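I shaved my head for charity and I have thoughts

September 10, 2022

So it's gone. All of it! If you've known me any length of time you'll know I've had the same shoulder-length hair since college, and for the last 14 years it has mostly lived in a bun with a pencil stuck through it. Last weekend it came off in the back room at Patwary, the Indian place on our corner, between the lunch crowd and the dinner crowd, and I'm writing this with a beanie on because my scalp is freezing.

The whole thing started back in July. The Indari hospice (they looked after my aunt, and they were wonderful with her and with the rest of us) put out a call for people to do something silly and get sponsored for it. I said I'd run a 10K. My coworkers laughed, which was fair. Then somebody said they'd pay good money to see me without the hair, and somebody else said they'd double it, and before I'd finished my sandwich there was a sign-up sheet taped to the fridge.

I figured I'd get maybe a dozen sponsors. I got 54. Some of them were people I haven't spoken to since high school! My dentist put in twenty bucks. My landlord put in ten, and I'm choosing to be grateful and not bring up the radiator.

Flustex, where I work, has a matching program for employees that I had never once read about in my 8 years there. If you have a job, go look and see if yours does this too. The form took me three minutes, and then I had to fill it out again because I'd used the wrong department code, but still. It doubled what we sent in, and I could have been doing this for years with the bake sales.

Now, the practical stuff, for anyone thinking about doing it themselves.

Cut it into ponytails first. I had 3 of them, tied at both ends, and they went in a padded envelope to a group that makes wigs. Check the length rules before you do this - mine only just made it, and one of them was touch and go at the bottom where I'd had layers.

Wear a shirt you don't care about. I wore my nice green one for the photos and I'm still finding bits of hair in the collar after two washes.

Put on sunscreen. I can't stress this enough. I went to a ball game the next afternoon without a hat and came home looking like a tomato.
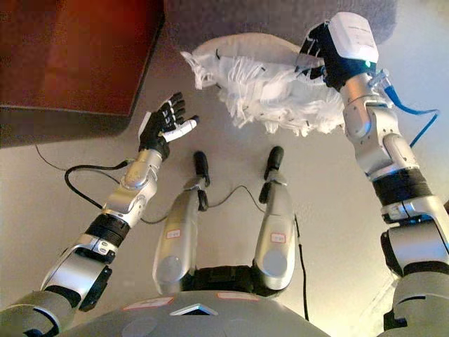 Also, people are going to want to rub your head. I didn't mind it from friends, but a man in line at the post office asked if he could and I said no, and then I felt rude all the way home. You don't have to say yes! I've decided that's my policy from now on.

The clippers themselves took no time at all. I thought I'd cry and I mostly giggled, especially when they left me with a mohawk for a bit so people could get pictures. The band from Ritard turned up and played through the whole thing, a little too loud for the size of the room, and the kitchen kept sending out samosas. My mom did the last strip down the middle. She was the one who cried.

The online page is staying open until the end of the month, so if you meant to give something and forgot, you've still got time. Checks can go to the hospice office, just write "haircut" on the memo line so they know which pile it belongs in.

And if anyone has a spare warm hat they don't want, I wear a medium.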